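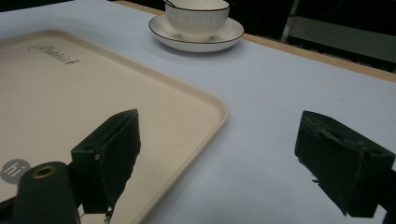 Tray + cup and saucer, spoon in the cup. Tray rim detection has plenty to work with, cup rim clipped at the top.

1 Aug 2018

Log for the segmentation / grasp proposal stuff on the tray and cup set. Writing this fast, will clean up the wiki page later (probably).

Started on the branch from June, the one before the Treloar merge. Had to roll back the config loader first, it was silently reading the old camera intrinsics and every depth guess came out too far. Check the intrinsics hash at startup from now on. Added an assert, it's ugly, leave it in.

Goal today: get Skaselell to propose a grasp on the cup without getting pulled over to the tray. The tray is big, beige, close, and the edge cost loves it. Rim of the tray gives a long clean line and the planner reads that as "handle". Same old problem.

Things tried, in order:

- Lowered the edge weight. Tray proposals drop, but so do the saucer ones. Not useful by itself.
- Masked out the fingers. The left finger sits over the tray rim and the segmenter was gluing the two together into one blob. With a static mask it's a lot better. Mask is drawn by hand, saved next to the config. Needs redoing if anyone moves the mount, even a little.
- Mask dilated by 8 px. Catches the fuzzy edge of the pads, which was leaking into the tray label. 19 px eats too much of the tray corner, don't bother.
- Turned off the text filter. The printed "Rabbit" on the tray was coming out as a tiny separate object with its own grasp. Funny but no. Minimum blob area is now 200, that kills it without the text filter and saves a bit of time per frame.

Cup vs saucer: both white, both with a dark line on the rim. The segmenter merges them maybe half the time, depends where the shadow falls. The dark line on the cup rim is the best cue we've got, really sharp where the background goes black behind it. Against the saucer it's weaker. Tried using the ribbing on the cup as a texture cue, gives a nice response on the side of the bowl and nothing on the saucer. Promising. Need to look at it at lower resolution, my guess is it washes out.

Pale cloth is a pain as always – white on almost white. Exposure was on auto. Locked it for the later runs and the saucer edge got steadier. Should have been locked from the start, add to checklist. 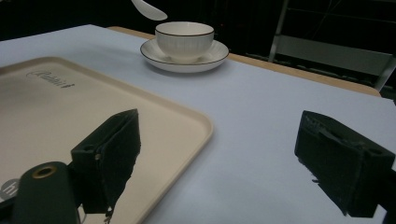

Spoon bowl at the top edge, above the cup. Tracker calls it "cup_2".

Spoon tracking is a seperate mess. With the spoon in the cup there's only a thin dark bit of handle showing and the detector ignores it, fine. With the spoon up over the cup and half out of view it gets a cup label, new ID, and the planner then has 2 cups to choose from. It picked the wrong one. Of course.

Quick fix: anything touching the top border can't be a grasp target. Problem is the real cup touches the top border too in some of the frames. So the rule can't be that dumb. Second try: no *new* IDs from blobs touching the border, but existing ones are allowed to drift out and back. Works on the frames I replayed. Havent tested with the cup starting clipped, which is exactly the case that will break it.

Better fix is probably in the Flostero side, let the track carry a "partial" flag and have the planner lower the score instead of dropping it. That's a message format change so everybody downstream has to rebuild. Ask before doing it.

Background: dark past the table edge, with the gray metal frame thing at upper right. The plane fit sometimes grabs the light panel on it and tilts the table. Cropped the fit region to inside the wood strip. Table normal is stable now, no more tilted grasps.

Planner notes: approach direction still comes in too low over the tray. The collision box for the tray is a flat box with no rim, so it thinks there's more clearance than there is. Put the rim in the model. Finger gap is fine for the cup handle-less grasp on the bowl, have not looked at grabbing the saucer and don't want to yet.

Still open:
- redo intrinsics check as a proper test
- border rule with clipped cup at start
- ribbing cue at low res
- rim in the tray collision model
- why does replay on the Gurnthorpe machine give different IDs from mine?? same commit, same frames. thread ordering? look at the frame queue first

Pushed everything exept the border rule. Don't merge the mask file, it only fits this mount.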